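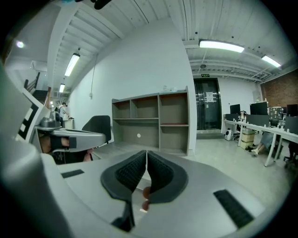 Glue notebook, November 16, 2020

Hide glue, batch four. Soaked the pearls overnight in the old jam pan, as per Soon-im's instructions, which are written on the back of a Sidgate delivery note and mostly consist of the word "patience" underlined. I gave it all the patience I had, up to lunch.

Ratio by weight this time, one glue to two water. 112 g of pearls, so 224 g of water, and I used the good scales. Batch three was measured with a mug and we all remember batch three.

Warmed it in the bain-marie and kept it under 60 degrees. The dial thermometer says 44 when the probe one says 52, so I have stopped consulting the dial and moved it to the drawer of things we will fix.

Smell: farmyard, with a hint of school dinner. I-seul opened both windows and has asked that I do this on days when she is at Stodeseck.

Test joints, all beech offcuts, planed this morning:

1. Rubbed joint, no clamps. Held after an hour. Broke in the wood when I hit it, so I'm pleased with that one.

2. Same again on cold timber. Gelled before I had the faces together. Came apart in my hand with a small sad click.

3. Timber warmed with the hairdryer first. Fine. The hairdryer smells of glue now and can't go home.

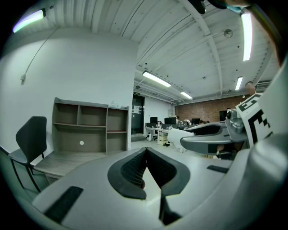 Joint 2 matches what happened with the Owino chair in October, when the back rail let go at the customer's house and I blamed the central heating. I would like to withdraw that remark. The shop was freezing the morning I glued it, and the rail had been sitting by the door.

So from now on the parts come in the night before and live on the shelf above the radiator. Soon-im says she told me this in the spring. I can't find it in the notebook, but then I wasn't writing things down in the spring.

Still to do: salt in the next batch to slow the gelling. Soon-im says a pinch, the Hilar leaflet says five per cent, and I-seul says buy the bottled stuff. Leftover glue is in the fridge, labelled this time, bottom shelf, behind the milk.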